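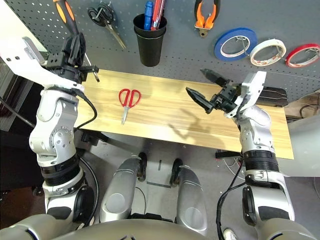
Why do people stop returning shared tools to their place? In our data the most common cause was distance: when the storage point was more than a short walk from the bench, the tool stayed where the last person used it.

4.2 Return behavior in the two workshops

We compared the loan records of two community workshops, Flodus and Balum. Both are open to members until late evening and both lend small hand tools without a deposit. The records contain 2,230 loans, of which 1,732 were closed by the member on the same day. The other loans were closed later by staff, or stayed open.

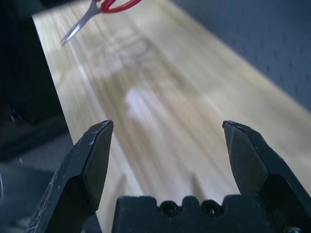

In Balum the members write each loan in a paper book, and the handwriting was sometimes difficult to read. We excluded 58 entries for this reason. In Flodus the loans are entered in the Clelo system, which stores the hour but not the bench. For this workshop we therefore could not calculate the distance directly – we used the room instead.
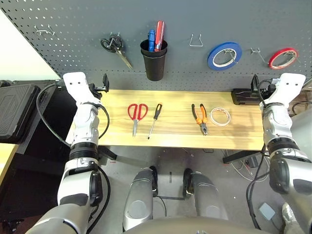 Figure 2. Wall storage with a perforated board above the bench.

Open storage of the kind in Figure 2 was preferred by most members in the interviews. They said that an empty hook reminds them of the missing tool. Drawers were judged tidier, but members opened them less often at the end of the evening.

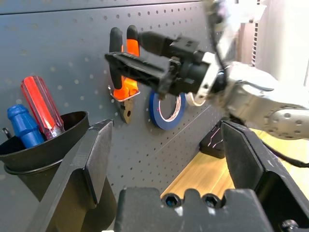

This agrees in part with the earlier Pîrvu survey, where labels had a weak effect and the position of the storage had a strong one. We did not test labels separately. In May both workshops also changed their closing hour, and the loans from that month should be read with care.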